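How a Robot Knows What to Do Next

Hi, I'm Yen-ting Fang, and I write software for robots at Pitbridge. My whole job is answering one question: what should the robot do now?

You do this all day without noticing. You see a cup, you know it's a cup, and your arm just goes! A robot needs a program for each bit of that. The first one is called perception, and it turns a camera picture into a list of things and places.

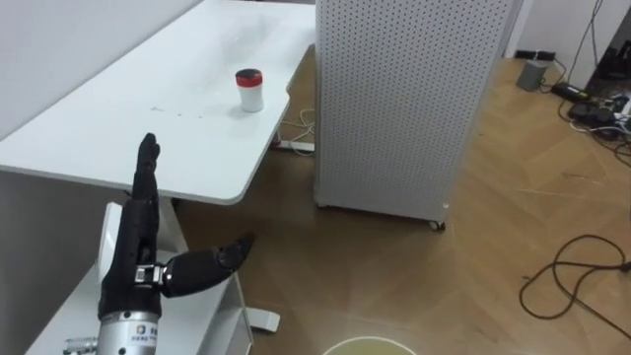 Cameras only give us tiny colored dots, so we show our program pictures of cups, jars and boxes (1,000 of them for the first try) until it gets good at guessing. It also has to learn which part of the picture is its own hand. Babies have to work that one out too!

Next comes planning. The planner picks a path for the arm and checks that it won't bump into a table on the way. Two arms means two paths, and they mustn't crash into each other.
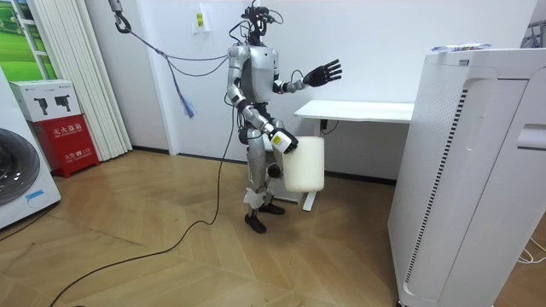 One hand holds a container while the other arm is raised.

Last is control. This program sends little messages to the motors, things like "bend a bit more" or "slow down." My friend Balthasar Wallner works on the finger part, and he says fingers are the hardest (I think he just likes them best). 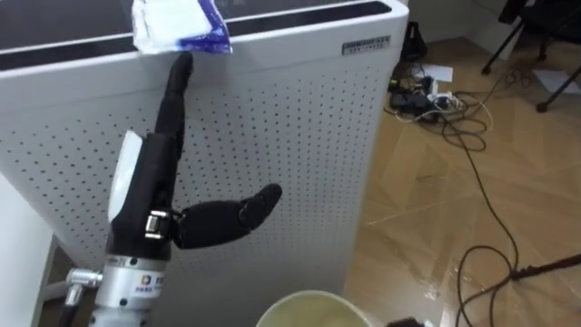
A pointing finger, close to a packet of tissues.

Then the whole thing starts over: look, plan, move, look again. If somebody slides the cup over, the next look should catch it, and the planner draws a new path.
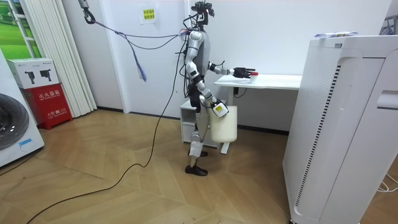
Want to try being the planner? Ask a friend to close their eyes, then guide their hand to a plastic cup using only words like "left," "up" and "stop." Go slowly, and swap places when you're done!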